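Parnden packing hall hands the dull jobs to its new arms

April 2021
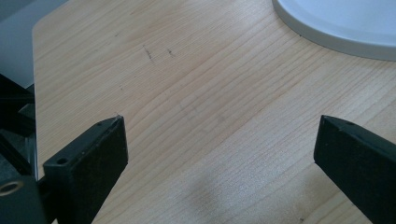
So what happens to the people who used to do this work? They are all still at Parnden, and most of them now spend their shifts teaching, checking and mending instead of lifting the same part over and over.

Trodton, which makes fittings for kitchen and shop lighting, began moving its sorting benches over to robot arms last July. Five benches have made the switch so far, and the mood on the floor is a good deal brighter than many expected when the plan was first pinned up in the canteen!

Ottmar Harms has worked in the hall for 16 years and was, by his own account, the loudest doubter. "I thought I'd be out by Christmas," he said. "Now I show the thing how to pick up a bracket, it gets it wrong, I show it again, and by the afternoon it's got it. I go home and my wrists don't hurt. I've started playing the accordion again."

The arms run on software from Jekar, a small firm that trains its machines from movements made by people who know the job. Staff take a gripper in hand and go through a task the way they always have, and those movements become the lessons. So the old hands, with all their little tricks for turning a part or catching it before it rolls, have turned out to be the ones everybody wants to learn from (they're enjoying that quite a bit).

Thirty people have done the training course, which lasts 12 days and comes with a higher pay grade at the end. Joonas Suominen, who runs it, would like it to be longer. "People come in nervous of breaking something," he said. "By the second week they're telling me how the bench ought to be laid out, and they're usually right."

There are grumbles. The night shift has had less time with the trainers, and some workers miss chatting across the old sorting line, where you stood elbow to elbow. Trodton has agreed to move the training desks closer together and to run a night course.

The next benches to change over will be those handling the Reinholz range, with its small springs and awkward clips. Harms has already put his name down for them.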